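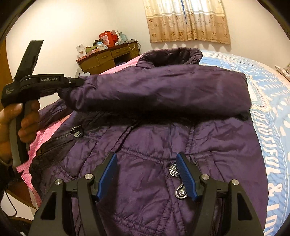 Photo: Pasedstead Outdoor Library

Washing and re-lofting a down jacket at home

Down loses loft when body oil, sunscreen and fine dirt coat the clusters. The filaments stick together, the baffles flatten and the jacket traps less air. Washing restores most of the loss, provided the soap is fully rinsed out and the fill is dried to the core. Drying takes longer than washing and is where most home jobs fail.

The procedure applies to jackets with a nylon or polyester shell and duck or goose down fill. It does not apply to waxed cotton, leather trim or garments with bonded (glued) baffles. Check the care label first. If it prohibits machine washing, use the bath method further down.

What you need

Front-loading washing machine, or a top loader without a central agitator
Down-specific liquid soap (Lollitz Down Wash was used for the quantities given)
Tumble dryer with a true low setting
Three clean tennis balls or wool dryer balls
Two large towels
Soft toothbrush
Kitchen scale reading in grams

Ordinary laundry detergent strips the natural oils from down and should not be used. Fabric softener leaves a film on the filaments and on the shell, and it degrades any water-repellent finish. Bleach is excluded for the same reasons.

Step 1. Weigh the dry jacket

Empty the pockets, remove any detachable hood or fur trim, and weigh the jacket. Write the figure down. The jacket used to work out these times, a mid-weight Starker hooded model, weighed 445 g dry. The figure is the only reliable end point for drying, as the shell feels dry long before the fill is.

Weigh on a day of ordinary indoor humidity. A jacket that has hung in a damp laundry will read heavy and give you a false target.

Step 2. Inspect and repair

Lay the jacket flat under good light. Look along the stitch lines and at the cuffs, elbows and pocket corners. Close any hole before washing. Nylon repair tape is adequate for tears shorter than a fingernail; round the corners of the patch so they do not lift. Longer tears need to be stitched and then sealed.

Do not pull feathers that protrude through the fabric. Pinch them from the inside face and draw them back into the baffle.

Step 3. Pre-treat the collar and cuffs

Most of the visible grime is at the collar, chin guard and cuffs. Dampen the area, apply a few drops of down soap and work it in with the toothbrush, using short strokes parallel to the stitching. Leave for ten minutes. Do not scrub across quilting threads.

Step 4. Clean the machine

Pull out the detergent drawer and rinse it. Run a short empty cycle on warm to flush residue. Machines used with softener may need two empty cycles.

Step 5. Wash

Close all zips and hook-and-loop tabs. Loosen drawcords. Turn the jacket inside out and load it on its own.

Set the machine to a gentle or delicates cycle at 30 degrees, with the lowest spin speed available. Add the soap at the rate printed on the bottle for a single garment. More soap does not clean better and lengthens the rinsing.

When the cycle ends, run a second full rinse without soap. Press a section of wet fabric between your palms. If suds appear, rinse again.

Bath method

Fill a bath or laundry trough to a depth of 15 cm with lukewarm water and disperse the soap before adding the jacket. Push the jacket under and press out the air by hand. Leave it for an hour, turning it once. Drain with the jacket in place, press the water out against the base, refill and repeat until the water stays clear.

Never lift a saturated down jacket by the shoulders or hood. The wet fill can tear the internal baffles. Straight from the bath, and before pressing, the test jacket weighed 1,858 g. Support it from beneath with both arms, or roll it into a basin.

Step 6. Remove free water

Lay the jacket on a towel, cover it with the second towel and roll the three together. Press along the roll with the forearms. Do not wring.

Step 7. Tumble dry

Place the jacket in the dryer with the balls and select low heat. Stop every 30 minutes, take the jacket out, shake it and break up clumps by hand through the fabric. Turn it right side out at the second stop.

Total dryer time for the test jacket was 141 minutes. Thicker jackets take longer. High heat shortens the time but can soften a light nylon shell, and damage of that kind is permanent.

Without a dryer, lay the jacket flat on a rack in a warm, ventilated room and work the clumps every few hours. Allow 2 days at minimum. In January this is practical in most of Australia; in a cold, damp winter the fill may sour before it dries.

Step 8. Confirm dryness

Let the jacket cool to room temperature and weigh it again. It should be within a few grams of the Step 1 figure. If it reads heavier, return it to the dryer for another 30 minutes. A musty smell or hard lumps in the lower baffles also indicate retained moisture.

Storage

Hang the jacket on a broad hanger or keep it in a large breathable bag. Do not leave it in its stuff sack. Prolonged compression reduces loft, and recovery is slower with each season.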